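4.2 Viewer responses to cast departures

Posts from 884 viewers of the serial drama Claden were coded by two readers, Bansal and Kopecky. Of these, 42 percent named the loss of a lead character as their main reason for watching less often. Weekly viewers were more forgiving than those who watched a full season at once.

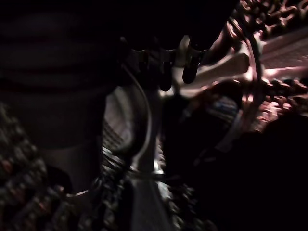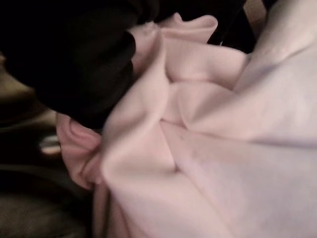 Figure 3. Robot arm with gripper (first) and folded pale pink fabric (second).

Disputes over romantic storylines appeared in 11 of the 100 longest threads. In these threads, viewers tended to blame the writers and spare the performers. Mägi reports a similar pattern for Prollmont, although that series replaced its lead between seasons and kept the same writing staff.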